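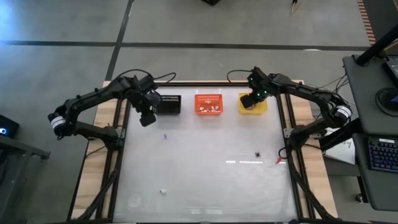 # Standillow's repair evenings are coming back, and this time there's room for everyone

If you have a toaster that only does one side, a lamp that flickers or a winter coat with a broken zipper, April is going to be a good month for you. The Standillow repair evenings are starting up again after the long winter break, and they are moving into the old Lindemann shoe store on Plumelley Street, which has more than 1,000 square feet of floor, big front windows and (at last!) a proper sink.

Anyone who squeezed into the back of the library last fall will know what a difference that makes. On the busiest night, the line went out past the book drop and down the steps, and people were holding table fans and bread machines in the rain. The library was a wonderful host, but the reading room closes at 8, and more than one sewing machine had to go home with its cover off.

The new space stays open until 9:30 p.m. Doors open at 6, and the last item will be taken in at 8:45 so that it can be looked at the same night.

Edeltraud Harms, who mended clocks for a living before she retired to Standillow, started the evenings with a single card table and a tin of screws. She is thrilled about the move.

"I walked in and I heard my own footsteps, and I thought, oh, we are going to fill this up," she said. "The old shoe shelves are still on the back wall. They are exactly the right height for radios waiting their turn."

The Lindemann family still owns the building and is letting the group have it through the end of October for the cost of heat and lights. The shelves stay, and so does the long bench where half the town got fitted for school shoes. Harms wants to keep the brass foot measure on display too, and she has already polished it.

## What you can bring

Small household electrics are always the most popular, and there will be four tables for them. Clothing and bags get two tables near the window, where the light is best until sundown. There is one table each for clocks, toys, bicycles and what the sign-up sheet calls "things with a wobble," meaning chairs, stools and small tables. Books with loose spines are new this year, and the bookbinding corner already has a stack of cookbooks and one very tired family Bible waiting.

Please leave microwaves, gas heaters and anything with a cracked battery at home. Phones are fine for cleaning and loose buttons, but screens can't be replaced on the night unless you bring the part with you. The same goes for odd-sized bulbs, belts and fuses. If you know what you need, bring it along and you'll save yourself a second trip.

Each person can bring two items. There's no charge, though a jar by the door helps pay for solder, glue and thread. Last season the jar covered all of it, with enough left over for a second-hand sewing machine that handles denim beautifully.

## Learn it yourself

The part that has people most excited is the teaching side. In the library there was never space to sit next to the person doing the fixing. Now every table will have a second chair, and you're encouraged to use it. Ask what that little spring does. Hold the flashlight. Have a go with the screwdriver.

There will also be a short lesson at 7 each evening, with 15 places. The first is on sewing buttons so they stay sewn, and the second is on rewiring a plug. After that come darning, sharpening kitchen knives, patching a bike tube and getting the squeak out of a door hinge, and the darning lesson already has names on it from as far off as Urau, two valleys over, where a group hopes to begin its own evenings in the fall.

Teenagers are welcome at all of the lessons. Younger children can come with an adult, and the toy table will have a box of take-apart items for them: old alarm clocks, a typewriter, a couple of cassette players. Harms put that box together herself and says the typewriter is the one the grown-ups fight over.

## A wish list

The group would love to have a few more things before opening night. Extension cords with a ground pin are top of the list, followed by desk lamps, magnifying glasses on stands, and jars with lids, up to 200 of them, to sort all those screws. Zippers, buttons and good cotton thread in any color are welcome too. Donations can be left at the Plumelley Street door between 10 a.m. and noon.

And if you can fix something, anything, come and say so. Last year's group included a dentist who turned out to be brilliant with music boxes and a school bus driver who can re-cane a chair seat in an evening. Harms would especially like to hear from people who know their way around umbrellas. She has 100 spare ribs in a drawer, all different lengths, and a waiting list.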